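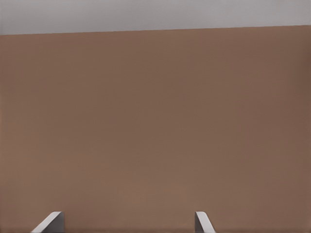 November
By Aksel Ravn

Skarker gets a check for views with too little in them

Since Monday the wrist camera pipeline in Skarker has a new step, which we call the view check. It runs before the pose estimator and it asks one simple question: is there enough structure in this view to say where the gripper is? If the answer is no, the planner does not receive a pose at all. It receives a request to move the arm back and look again.

The reason for this work is a group of failures that we have carried with us since the spring. When the gripper comes close to a big plain surface, the wrist camera sees one color and maybe one straight edge. One edge is useful, but it does not fix the position along its own direction. You can slide the camera along the edge and the view stays almost the same. Our old estimator did not know this. It gave back a pose with high confidence, and the planner believed it. In the logs this looked like a calibration problem, and I am sorry to say that I spent two weeks of my time on calibration.

To find out how often it happens, we ran 2,614 simulated approaches in Dikcombe, with plain panels and blocks in many colors and at many small angles. The fingertips made the problem worse. They stay in the same place in every view, they have sharp corners, and the feature detector likes them very much. On a plain brown surface nearly all the strong corners belonged to our own gripper. So the estimator was tracking itself and reporting that nothing moved. The fingers are now masked out with the gripper model, using the joint values from the same time stamp as the picture.

After the mask, the view check divides the rest of the image into 8 columns and 4 rows and looks at the gradient directions in each cell. If all the strong gradients point the same way, the view is marked "one direction only". If there are no strong gradients, it is marked "flat". Soft shading does not count as a gradient. We had to raise the threshold for this, because the slow change from a lighter to a darker brown was accepted as an edge in the first version.

For those of you who write tasks in Cleltgate: you do not need to change your code, but please look at your timeouts. A "look again" request takes extra time, and a task with a short timeout can now stop where before it continued with a wrong pose. The default back-off distance is set in the gripper profile and can be changed for each task.

Two things are still open. The mask is a little too small when the fingers are wide apart, and the check has not been tested on the Damgaard cell, where the lighting is different from the simulator. If you have logs from that cell with close approaches, please send them to me, also the boring ones.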